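Chapter 4
Buying Practice: Simulation Kits for Household Robots

When Deirdre Mac an tSaoi took over the small robotics lab at Hayes, she had money for one arm and a long list of people who wanted to use it. She did what a lot of us would do in her place. She bought the arm, drew up a sign-up sheet, and watched the sheet fill up into February. By the time the last students on the list got their turn, the first ones had forgotten most of what they had learned -- and the arm had been in for repair for a good part of the term besides.

What she bought next was a kit with no metal in it at all. The Flistel Home Practice Kit is a piece of software that gives you a simulated arm, a set of furnished rooms, and a box of everyday objects to pick up and put down. Each student could run it on an ordinary lab computer, at any hour they liked, and a bad grasp cost nothing but a restart. This chapter is about kits of that sort: what you get for your money, how to tell a useful one from a pretty one, and how to read the claims that sellers make for them. We will spend most of our time with Flistel, with side trips to a rival product from Otel, and I hope that by the end you will feel ready to sit down in front of any such kit and give it a fair trial.

Let me begin with what you are paying for, because the word "simulation" covers a great deal of ground. A kit usually has three parts. There is the world, meaning the rooms, the furniture and the light. There is the robot, with its joints and its gripper and whatever cameras the maker has chosen to give it. And there are the tasks, which tell the robot (or the student steering it) what counts as a job done. Flistel's license costs 1,833 dollars a year for a teaching lab and comes with 10 rooms and 300 objects. Those numbers look fine on a sales page, but they say very little about how the parts behave together, and that is where a careful reviewer has to roll up her sleeves.

The pair of views below comes from the small-toys set, which I like to give beginners. A toy is light, it has an awkward outline, and it can turn up in all sorts of places around a bedroom or a sitting room.

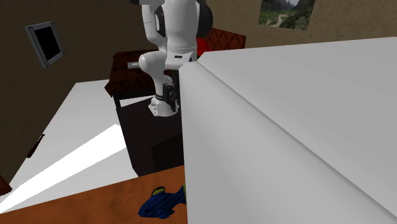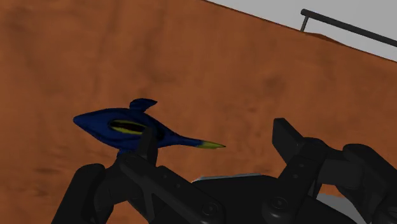

Figure 4.1. Two rendered views from the small-toys set: the white arm over a dark nightstand, with a fish on the wooden surface in front (first), and a blue bird at the gripper fingers (second).

Take your time over these, if you would. The first view is the kind that helps a student plan. You can see how the big pale gray cabinet crowds the arm and hides a good part of the room behind it, and how the fish is tucked up against it with its tail out of sight. A reach that would be simple on a bare table becomes a small puzzle. The second view is far closer, and it gives you the fingertips, the outline of the toy and very little else. A learner who is handed only the wide view will tend to misjudge the last bit of the approach, while a learner handed only the close one may have no idea what the elbow is about to bump into. A good kit lets you switch between views like these, or show them side by side, without making you dig through menus for it.

Now, looks are the easy part to judge. The harder question is contact. When two fingers close on a long, tapered shape, does the shape tip, slide, or stay put? Ívar Lund, who ran the trials at Sternberg that we will meet in section 4.3, likes to have his students grasp the same toy at the middle, then nearer the nose, then nearer the tail, and write down what they expect before each try. If the toy behaves the same way every time, no matter where it is held, he marks the kit down. I have borrowed his habit for the exercises in this book, and I would urge you to keep a notebook by the keyboard -- a paper one, if you can stand it.

We will also need to talk about support, updates, and what happens to your saved work when a license runs out. These are dull matters until the day they become urgent. The version of Flistel reviewed in this chapter is the one released on 9th August, and where Otel's kit handles something differently I will say so as we go along.

4.1 What Comes with the Kit

Start the program and choose "New Room" from the first menu. You will be asked for a room, an arm and an object set, in that order, and you can change any of them later on.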